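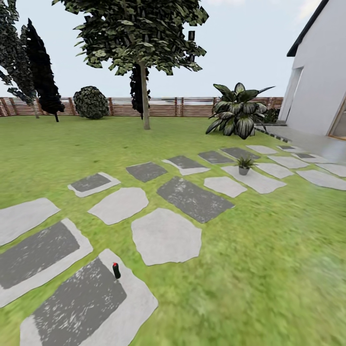 13 Sep 2026

Pravex, tile puzzle build. Notes mostly for me, Macarena please read the bit on undo before you touch anything in the save code.

Started on the swap bug. Player drags a tile, lets go over a locked one, the tile snaps back but the move counter still ticks. Reproduced it on the tablet first try, on desktop only with the mouse moving fast. So it's the release event firing twice, once for the drag and once for the tap. Put a flag on it. Ugly. Works on desktop, tablet not tested yet, battery flat.

Level 5 is still too hard for where it sits. Maureen's playtest sheet from Drestport says people stop there and go back to the menu. Not quit, just go back and replay the earlier ones, so they like it enough. The trouble is the blue channel has to be filled before you get the second pump and nothing on screen tells you. Options:

- move the pump up a row
- give one free hint on that level only
- swap it with the one called Troncoso, which is easier anyway and prettier

Going with the swap for now. Tried moving the pump and you can finish in two moves, stupid.

Troncoso needs its own intro text if it goes earlier. Currently it says "you know how gates work by now" and they wont.

Scoring. Cap was 1000 per level, with 50 off for each undo. Maureen thinks taking points for undo is mean in a puzzle game, and having watched my own hands all morning I agree, I avoid undo and restart the whole level, which costs nothing. So the penalty only teaches people to restart. Took it out. Stars now depend on moves only. Old save files still carry the undo total, leaving the field in there and ignoring it.

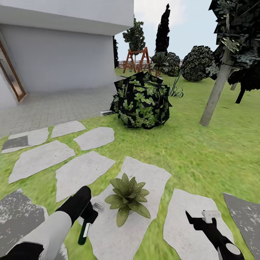 Undo itself: the stack keeps a full copy of the board per move. Fine on small boards. On the big Pakier level I got to 397 moves by dragging the same tile back and forth like an idiot and it started to stutter. Should store the move and not the board. Macarena, I have NOT started this, the branch called undo-small is only me renaming things. Delete it if it's in your way.

Watch out for gates though. A gate flips when water passes so reversing the move alone isn't enough, you need to know which gates flipped. Maybe a short list per move. Or recompute from the start of the level, which is slow but always right. Ask M. how she did it in the old prototype, I remember it never broke.

Sound: the pour loop clicks at the join. Trimmed it twice. Still clicks. Think it's the compression and not the cut, try the uncompressed file tomorow.

Colorblind mode, patterns on the water tiles. Dots and stripes look fine. The crosshatch turns to mush at phone size. Doubled the spacing, better, now it looks like the grate tile. Left it at double and made the grate darker. Need other eyes on this.

Menu font: no change. Stop fiddling with it.

Late in the day found that the daily puzzle uses the device clock, so you can set the date forward and play ahead. Do we care? I don't much. There's no leaderboard. But the streak counter breaks if you set the clock back afterward, it goes negative and draws a minus sign over the flame icon. Clamped to zero.

Still open:
tablet test of the drag flag
Troncoso intro text
undo stack (Macarena? or me, say which)
clicky loop
ask Maureen if the Drestport group can have the new order before she goes back there

Build is on the shared drive, no version bump, I forgot. If the title screen has the pump on the left it's the old one.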